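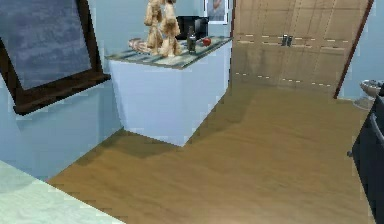
Kitchen room in the sim, view tilted as it comes from the default camera mount.

Wrist camera or fixed camera for the kitchen tests?

hobnail_ridge
12 March 2020
Hello all, and sorry in advance for the length! I've been comparing two camera setups in the simulator before I spend real money on hardware. The job is simple enough – find the apple on the white counter and go pick it up. With the Casevska wrist camera model I got 40 good picks out of 50. With a fixed camera up in the corner I got 47. I had my heart set on the wrist camera, so I'm a bit deflated. Am I missing something?

pondweed
Lovely test, thanks for sharing it. I'd be careful with that tilt, though. Your chalkboard and wardrobe are both leaning, and if your controller thinks the mount is level, every reach will start off wrong. I'd sort that out before blaming the camera.

torque_and_tea
I don't agree, pondweed. A tilted view is fine as long as the transform is right. I'd look at the bottle instead. It stands close to the apple, and a wide gripper like the Hukberg will want to bump it on the way in.

hobnail_ridge
Oh, that's a good thought! It is the Hukberg, fully open on approach. I'll try a narrower opening tonight.

pondweed
Fair enough on the transform, but I'd still check it – mine was wrong for almost 600 runs and I blamed the gripper the whole time.

torque_and_tea
Ha, okay, check both then. And move the loaf around between runs, or you're only testing one layout.

hobnail_ridge
Will do, both of you. I'll post the new numbers with the narrow opening first, then with the mount leveled.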